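Jevitell — Call for Participants
Reference 834

Jevitell invites adults to take part in a study of everyday tabletop tasks at its Malham workroom. Sessions will run through May. Participants place, turn and straighten ordinary household items, among them a power strip, on a table with a pale work surface.
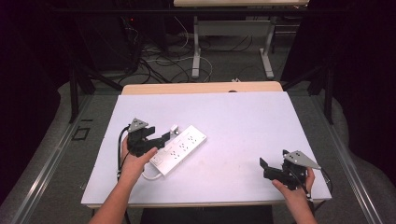
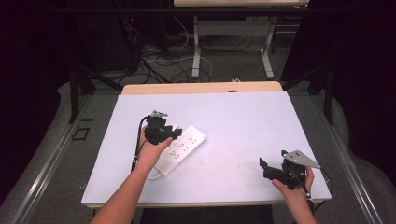
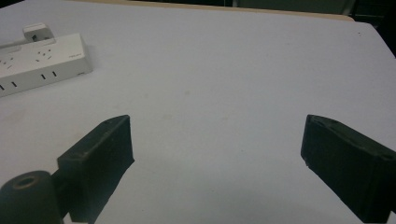

Photos: Jevitell / Karamanlidis

Each session lasts 66 minutes, including a short break. Participants attend three sessions and work at the table with both hands throughout. No prior experience is required.

Applicants must be 18 or older, have full use of both hands and be able to follow spoken instructions in English. Sleeves should end above the elbow — rings and watches are to be removed before the session begins.

Participants will receive a fixed payment after the final session. Travel costs are not reimbursed.

To apply, write to Rosaire Landry, Participant Office, Kirnine Building, Room 3, stating your name, age and preferred time of day. Please quote the reference number in all correspondence.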